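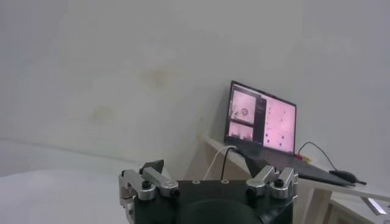 Session 7: What the Arm Really Costs

Course notes, Planning for Lab Automation
Kiyoshi Honda

Last time we talked about whether a small lab should automate its microscope bench at all. Today I want to assume you said yes and go shopping. I love this part, and I've also gotten it badly wrong (ask me about the Osumel order after class, I still have the emails).

Start with the job and write it in one sentence. "Move slides from the rack to the stage and back." If your sentence has two "ands" in it, you may be planning two purchases, so split it up and price each half.

The gripper line

Students put all their energy into choosing an arm and then write "gripper, misc." at the bottom of the sheet. Please don't! A two-finger gripper with metal linkages and black fingertip pads is a good general starting point, but look at the pads before anything else. Ask the seller what a spare pair costs, how long they take to ship, and whether you can swap them yourself. When I priced the Inard and the Cardoso side by side, the Cardoso looked cheaper until I added two sets of pads and the mounting plate.

The things on the desk

Walk over to your bench with a notepad and write down everything that plugs into something. Laptop, white cable, black cable, whatever hangs off the other side of the machine. Each one needs a length, a route and a spare. My own rule is to set aside 14 percent of the hardware total for cables, mounts and adapters, and I've never handed any of it back.

Check the laptop too. If it's going to show microscope views in several panels while it also talks to the arm, the old one from the back office may not keep up. Put a replacement in the budget as its own line and cross it out later if you're lucky.

Time is a budget line

The Griria quote in your packet says 13 weeks for delivery. Add setup, then training, and that comes to over 40 hours of somebody's time before the first useful slide gets moved. Whose hours are they? Put a name next to them.

For next session

Bring a one-page budget for your own bench, with the one-sentence job at the top. Get at least two quotes for the gripper, and mark any number you guessed with a G so we can argue about it together. Pencil is fine.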